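Viera Kubíček has priced weddings for Trunbridge, a small planning firm, long enough to distrust round numbers. Her current subject is the service charge, a line most couples read last.

"A venue quotes 117 dollars a head," she said. "Then the contract adds 20 percent for service, and sales tax may apply to the service as well. The head price was never the price."

Kubíček builds each budget on a per-guest sheet with four columns: food, drink, rentals and staff hours. Fixed costs, such as the officiant and the music, go on a separate page. In her view, mixing the two is the most common error in budgets drawn up at home.

"If you cut 18 guests, the band costs the same. People expect the total to fall in proportion, and it does not."

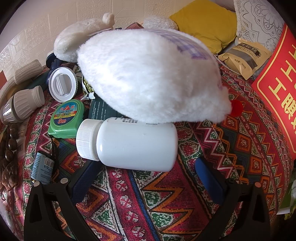
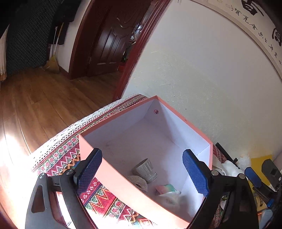 *A white bottle on a patterned cover (first); an open pink box (second).*

Margaux Marchal, who negotiates the firm's catering contracts, looks mainly at the minimum spend. At Zerwood, a barn venue the firm books often, the minimum is set by season and drops after October.

"Ask whether the minimum is counted before or after service," Marchal said. "At Zerwood it is before. At Hakstead it was after, until they rewrote the form."

She also asks for the date on which the final head count locks. Guests who drop out after that date are billed in full, and meals for vendors are often left off the count entirely.

Kubíček keeps a reserve of about 4 percent in every budget. It covers overtime, extra linens and late additions to the bar. Whatever is left goes back to the couple with the final statement.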